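Kitchen bench notebook
19 Mar 2019
Entry by Pavithra Ramasamy

Carried on with the counter layout this morning. The aim is the same as in January: get the breakfast things into one fixed order so that anyone who comes in can find them, and so that what we write in here means the same thing to all of us. Coralie wants the layout settled before she orders any more containers. I said I would write up where everything stands and which parts still bother me.

The row at the back stays as Sunita had it. Gray canister, then the teal one with the wood lid, then the glass jar, with the black utensil holder behind and the cereal box behind that. I tried the cereal box at the other end and didn't like it. It hid the small things.
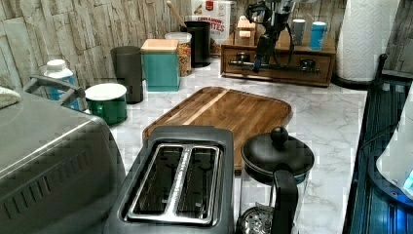

Page last changed: 19 Mar 2019 by pramasamy

Toaster in front of the cutting board is a poor spot. It sits over the edge of the board, so you have to shift it before you can cut anything, and the crumbs end up in the rim. Venkatesh likes it there for making toast and buttering it in one place. Fair enough, but then the board is only a toast board. Leaving it for now, to be talked over.

Drawer organizer (the Nisevberg one in our parts list) is good against the back wall. The cups on top are fine as long as we keep it to a pair. Dalal asked for mugs up there too. I would keep them off, as the drawer gets bumped when it sticks and I don't want anything heavy over it.

Drawer notes. Opened and closed it 15 times. It stuck 3 times, always when pulled from one end of the bar. Pulled from the middle it ran clean every time. Rubbed candle wax on the runners and did the same again – no sticking, but I would give it a week before believing it. The bar itself is a bit long for the drawer and people grab whatever end is closest. Check the mounting screws from inside while the drawer is out. One took a quarter turn, the other was tight. 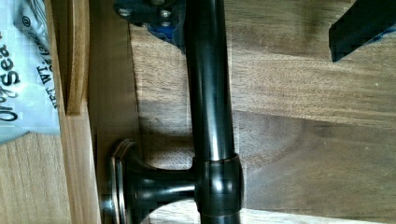 I would leave the handle finish alone. Sunita suggested swapping to the Bokton pulls we have left over, but the holes don't match and I am not going to fill and redrill a drawer front that works. If we ever replace the whole unit we can pick the pulls first.

Wiped everything down before lunch. Plain dish soap and warm water on the counter, then a dry cloth. No vinegar near the counter please, whatever the label says. The board got a scrape and a wipe and then mineral oil. I used the Varma oil and it took 22 minutes to stop feeling tacky, longer than the old stuff. Oil the end grain first next time. 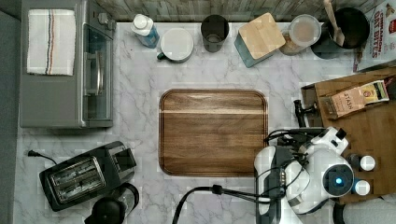

Still open is the question of where tea goes. Everyone who makes tea walks past the cereal to get to it, and the sugar is somewhere else again. I had the Stash box up on the raised wood with the two little white-capped bottles, set down at an angle, and that is close to right. The box should be squared up at the back of it so the bottles can come forward. The board was clear with no toaster on it at that stage and I much prefer it that way: you can put a mug down and still have room for a plate. If tea wins that spot, the mug with the green handle should move over to it and leave the back row to the dry goods. Dalal says the bottles belong with the utensils. I don't agree, but we can try it her way first.

Towel: on top of the toaster oven is out from tomorrow. It is handy and I do it as much as anyone, but the top gets hot and the towel covers it. Venkatesh has a hook from the Trakine rail set and will find somewhere for it. Until then fold it and leave it on the counter, or take it with you. 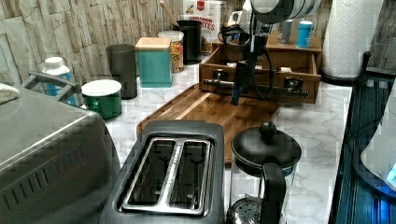

Labels. Coralie printed a set, number 756 in the supply book, and the text is too small to read from the other side of the counter. I asked for the same wording at twice the size, contents only, no dates. Dates can go on tape under the lid where they are easy to change. The glass jar doesn't need a label.

To do:
Square up the tea spot and try it for a week.
Hook for the towel (Venkatesh).
Drawer again after a week, same count, pulled from both ends.
Decide on the toaster. My vote is left of the board, near the oven, if the cord reaches. Haven't measured.
Bigger labels (Coralie).
More mineral oil, any brand but a smaller bottle. The big one drips down the side and leaves a ring.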